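Last updated May 7, 2022

# Folding, storing and returning: common questions

These answers cover the sheer leaf-pattern cloths and the black felt pieces lent out by the Zeltcombe textile library. For fees and membership, see the separate page.

## Borrowing and returning

**How long can I keep a piece?**

The loan is 14 days, counted from the day you pick it up. You can renew once by phone or at the desk if no one has asked for the item. During August all loans run to the end of the month and can't be renewed.

**How many can I take?**

Up to 6 pieces on one card. A cloth counts as one piece and so does a felt.

**Do I have to wash a cloth before I bring it back?**

No. We would like you not to. Shake it out, fold it and tell us at the desk if something got spilled on it. Old stains that were ironed in at home are the main reason we retire a cloth.

**What if I lose the label?**

Bring the piece back anyway. We look it up by pattern and trim. The list has 188 entries and we can usually find the right one while you wait.

## The ginkgo cloths

**Which ones are the ginkgo cloths?**

They are white and slightly see-through, with green and yellow ginkgo leaves and a bright trim. People mix them up with the Konstantinidis fern cloths, which are heavier and have no trim at all.
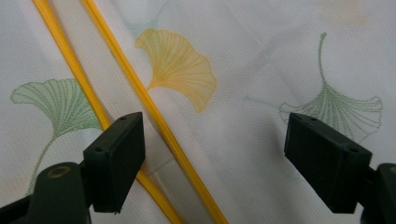 Ginkgo cloth: leaf pattern and yellow trim.

**Can I iron one?**

On the lowest setting, from the back, with a cotton cloth in between. Go around the trim and never over it. If you have a steamer, use that. We keep a Voltis hand steamer at the desk that you can sign out for the day.

**It came out of the bag with soft creases. Is that a problem?**

No. Fabric this light picks up creases from any fold. Hang it over a shower rod overnight and most of them will drop out. Sharp creases along the trim are different, and we would like to hear about those.

**How do I fold it?**

1. Clear a table large enough to take most of the cloth. Wipe the table and let it dry.
2. Lay the cloth out and smooth it from the middle toward the edges with the flat of your hand.
3. Take hold of one side in two places and lift it before you bring it across. Dragging it over the tabletop pulls the weave out of line.
4. Set it down, smooth it again, and fold in the other direction.
5. Stop when it fits the basket. Two or three folds are enough for most of the cloths.

Don't press the folds down. The cloth should have some air in it when it goes into storage.
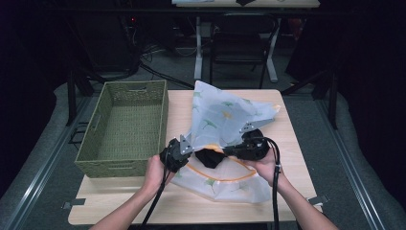 If the cloth slides around while you work, put a clean bath towel under it. Some people like to fold with a helper on the opposite side of the table, and for the largest cloths that does go faster. For the rest, one person is plenty.

**Should the trim end up inside or outside?**

Outside, where it can follow its own curve. When a curved trim gets folded back on itself, it keeps the kink for a long time. If there is no way to avoid a fold across it, roll that part loosely.

**A thread is sticking out of one of the leaves. Can I cut it?**

Please leave it. Put a safety pin in the bag label (not in the cloth) and mention it when you return the piece.

## The felt pieces

**Can the felts be washed?**

No. Water changes the size of the felt and the shaped ones never go back to their outline. Surface dust comes off with a dry clothes brush. Brush in one direction only.

**How do I get lint off black felt?**

Use the low-tack roller in the supply drawer. We buy the Tulateo refills and they leave nothing behind that we have noticed. Packing tape is too strong and lifts fibers. Small pale specks that stay after rolling are best left alone.

**Can I fold a shaped felt?**

Keep it flat whenever you can, especially across the narrow part. If you are carrying it home on the bus, lay it between two sheets of cardboard and tie the cardboard loosely.

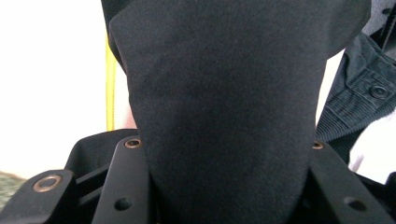
One borrower wrote to say that cardboard was fine for the trip but too stiff for the closet shelf, and that an old pillowcase had worked better at home. We have no objection to a pillowcase as long as it is clean and nothing heavy sits on top.

**Can a felt and a sheer cloth go in the same bag?**

Only with a layer between them. Black fibers show up right away on white fabric, and picking them off takes a long time. Tissue paper is fine, or a plain cotton dish towel.

## Storage at home

**What should I keep a cloth in?**

An open basket with holes in the sides is good. So is a drawer with a sheet of tissue in the bottom. Run your fingers along the inside of any woven basket first and feel for rough ends. Plastic bags with a zipper are for the trip only.

**Do I need mothballs or lavender?**

No mothballs, please. The smell stays in the felt and the next person has to live with it. Lavender is allowed if it is in a closed sachet.

**My cat slept on it.**

Roll off the hair, check for pulled threads, and bring it in. There is no charge for cat hair. Pulled threads cost 2 dollars per repair, and you can pay that at the desk when the cloth comes back.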